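Foro Automatización y robótica > Visitas, ferias y jornadas
Tema: Jornada de puertas abiertas en Mendale (demostración de doblado de ropa)

ejes_y_husillos
19 de febrero
Dejo mis notas de la jornada de puertas abiertas de Mendale por si le sirven a alguien que esté valorando algo parecido. Me interesaba la parte de manipulación de textiles, que en mi empresa llevamos dos años aplazando.

El puesto de doblado usa pinzas de mano: una a cada lado de la prenda, cuerpo blanco, mordazas negras, tira LED verde en el lateral. El operador dobla la prenda con las pinzas y el sistema registra el movimiento para entrenar después la política del robot. La superficie es una mesa con tela verde claro, y la prenda de la demo era una camiseta azulada doblada a lo largo.
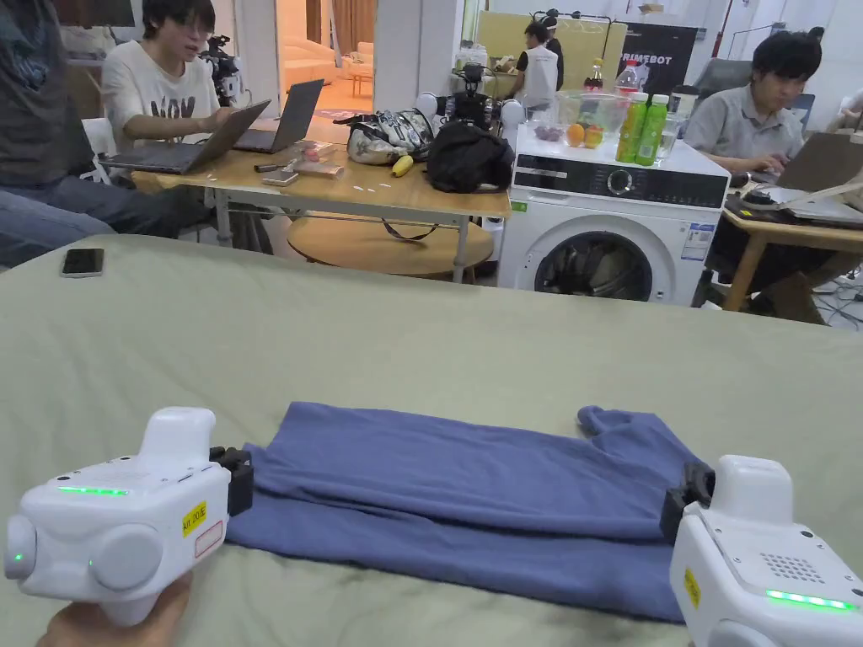 Según la hoja que repartían, el objetivo del turno son 40 repeticiones válidas por prenda. Pregunté qué se considera válida y la respuesta fue que el pliegue quede dentro de tolerancia y que ninguna de las dos pinzas pierda el seguimiento. No dieron el valor de la tolerancia.

La charla previa la dio la gente de Neltska, que lleva el software. Correcta, aunque con demasiadas diapositivas de mercado y pocas de calibración.

par_motor
Gracias por las notas. ¿Dijeron algo de la tasa de éxito en autónomo? Los datos de captura me interesan poco si no van acompañados de eso.

ejes_y_husillos
Sí: 83 % en camiseta de manga corta, con la prenda ya extendida. Con la prenda arrugada no presentaron cifra.

Noh
Yo también fui, en el grupo de la tarde. El 83 % hay que leerlo con cuidado. En mi grupo precisaron que se mide sobre una sola talla y un solo tejido. Para una lavandería industrial eso no dice casi nada, y salí con la impresión de que la demo estaba montada para lucir.

ejes_y_husillos
No estoy de acuerdo. Lo presentaron como banco de captura desde el primer minuto y en ningún momento hablaron de lavandería industrial. Lo que se enseña ahí es el método.

Lo que sí me pareció mejorable es la sujeción. Con las dos mordazas sobre la misma prenda, cualquier diferencia de tensión entre manos acaba en el pliegue, y el tejido de la mesa también hace arrugas por su cuenta. Yo pondría una base más rígida.

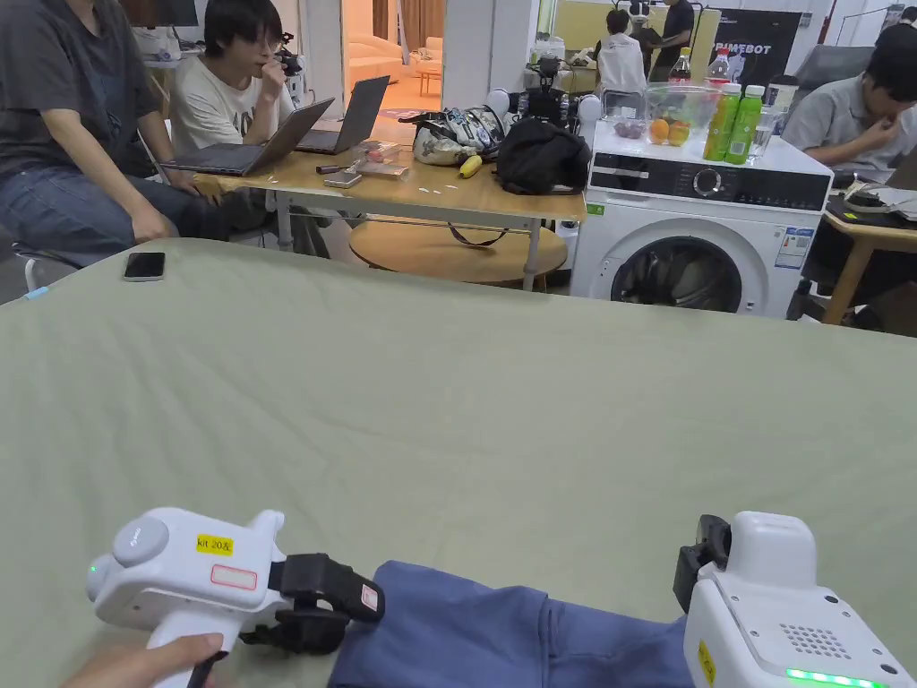
Si la base cede, la altura de contacto cambia de una repetición a otra y ese error entra directamente en los datos. Lo comenté en el turno de preguntas y me dijeron que prefieren esa variabilidad para que la política generalice mejor. Es un argumento defendible - siempre que la variabilidad esté medida.

vacio_y_ventosa
Coincido con lo de la variabilidad sin medir. En Bradance probamos un montaje similar en julio y acabamos cambiando la tela por un tablero. Las repeticiones descartadas bajaron de 82 a 60 por lote. No es una mejora espectacular, pero el cambio costó una mañana.

Noh
Con tablero pierdes justo el caso real. En una casa la ropa se dobla encima de la cama.

vacio_y_ventosa
En una casa, sí. Nuestro cliente dobla sobre una mesa de acero.

par_motor
¿Qué geometría tienen los dedos? Por lo que contáis podrían ser paralelos, pero para tela me extrañaría.

ejes_y_husillos
Son curvos, arqueados hacia dentro, con eslabones negros atornillados (tornillos de hexágono interior) y una almohadilla angulosa en cada punta. El material de la almohadilla no lo pude confirmar.
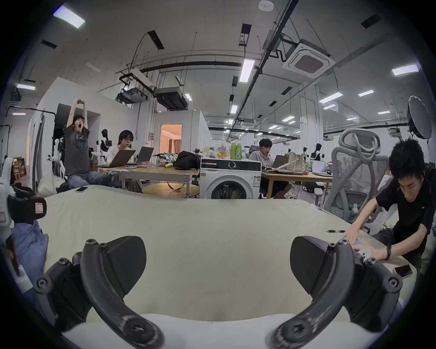 Mi duda con esa cinemática es la holgura. Cada articulación atornillada suma juego, y en tejido fino medio milímetro en la punta ya se nota al pellizcar una sola capa. Pregunté por el par de apriete y por la frecuencia de revisión. De lo primero no tenían el dato a mano; lo segundo se hace al empezar cada turno, con una galga.

Noh
En mi grupo dijeron que la revisión era semanal.

ejes_y_husillos
Entonces uno de los dos grupos recibió un dato equivocado. Tengo el correo de contacto de Neltska y lo voy a preguntar por escrito, junto con el par.

par_motor
Pregunta también si el seguimiento es solo visual o lleva unidad inercial. Con una manga tapando media pinza, lo primero solo no me da confianza.

ejes_y_husillos
Apuntado. Cuando respondan lo pego en este mismo hilo.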